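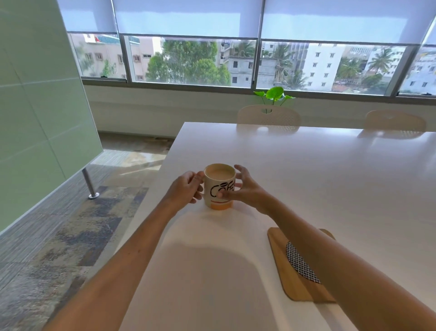 Tea or coffee, milky, in a "Coffee" mug on a long white table.

Homa Bakhtiari has spent nine years telling companies what they agreed to. "They're usually surprised," she says. "They were in the room."

Her practice at Dehghan is commercial leases and supply contracts, the paperwork that sits between the big deals and gets read only when somebody stops paying. She came over from Zundico, where she was in-house counsel and, by her account, the person people walked faster past in the hallway.

Ask about her favorite clause and she picks notice provisions without a pause. "Vikau sent a termination letter to an office the landlord had left six years earlier. Lovely letter. It cost them three months' rent."

She would like clients to call before signing. Most call after, often in June, when she is trying to leave for the lake. She has stopped fighting the word "boilerplate," though she charges the same rate to read it.

What about software that drafts contracts? She has tried 2 of them. "One gave my tenant the duty to repair the landlord's roof - in another state." She kept the draft and shows it to new associates in their first week.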